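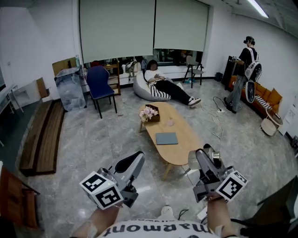 Fatima Afolabi asked whether the Curnel oil can go over an old varnish. It can't. Varnish seals the wood, so the oil sits on top, stays tacky and picks up dust. The varnish has to come off first, down to bare wood, and the rest of this page assumes it has.

Curnel Furniture Oil, 600 ml
Maker: Plunitel
Finish: matte
Color: clear
Price: $51

Print this page | E-mail this page

Curnel is a wipe-on oil for indoor furniture: coffee tables, dining tables, sideboards, shelves and chairs. It soaks into the surface and hardens there. It leaves very little build on top, and the grain can still be felt with a fingertip. On pale woods it warms the color a little. On dark woods the change is stronger, and a test patch on the underside is a good idea before starting on the top.

One can covers two coats on a coffee table and a set of side tables, with enough left for touch-ups. Old, dry wood drinks more on the first coat than new wood does. End grain drinks more again, and the edges of a round or oval top will often want a second pass while the first is still wet.

Preparation

Sand with the grain and finish with a fine paper. Going too fine closes up the surface and the oil won't take evenly. Vacuum the dust, then wipe down with a barely damp cloth and let the wood dry fully. Take particular care where the legs meet the top — old wax collects there, and it shows up as a pale ring once everything else has darkened.

Stir the can well before use. Do not shake it. The matting agent settles to the bottom in storage, and a can that hasn't been stirred gives a shinier finish at the start than at the end.

Application

Pour a small amount onto a lint-free cloth and work it in along the grain. Leave it for a few minutes, then wipe off everything the wood hasn't taken up. Most of the complaints we get come down to this step. Adesuwa Okafor at our service desk keeps a sample board with one half wiped and the other half left alone, and the second half is still sticky.

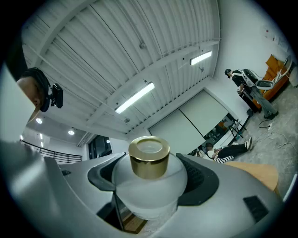
Leave the first coat overnight. If the surface feels rough in the morning, go over it lightly with a fine pad and wipe clean. The second coat goes on thinner than the first. The table can be used with care the next day, but keep water, hot cups and vases off it for three weeks. Felt pads under trays and lamps can go on once that time is up.

Used cloths can catch fire on their own if they are left in a heap. Lay them flat outdoors to dry, or soak them in water and put them in a closed metal container.

Upkeep

Dust with a dry cloth. For spills, use water with a drop of mild soap and dry the surface right away. Furniture polish with silicone should be kept off an oiled top, as later coats won't bond over it. When the wood begins to look dry, wipe on a thin refresh coat and buff it. A table in daily use may need this once a year, a shelf much less often.

Cups leave rings, perfume and nail polish remover leave worse. A ring can usually be rubbed out with a little oil on a fine pad. Solvent marks need sanding back to bare wood in that spot and two fresh coats. The repair looks lighter at first and evens out over the following weeks.

Related products

Ravn Cleaner is a soap concentrate for oiled surfaces. Diten pads come in fine and extra fine; the fine grade is the one meant for use between coats. We no longer stock the tinted version of Curnel. Rupert Ortner can say which of the pigment pastes will mix with the clear oil, and in what proportion.

Price checked 05/02/2025. Orders placed in May ship from the old warehouse.

Contact: Grigoris Sotiropoulos, orders desk | Copyright Plunitel. All rights reserved. | Back to top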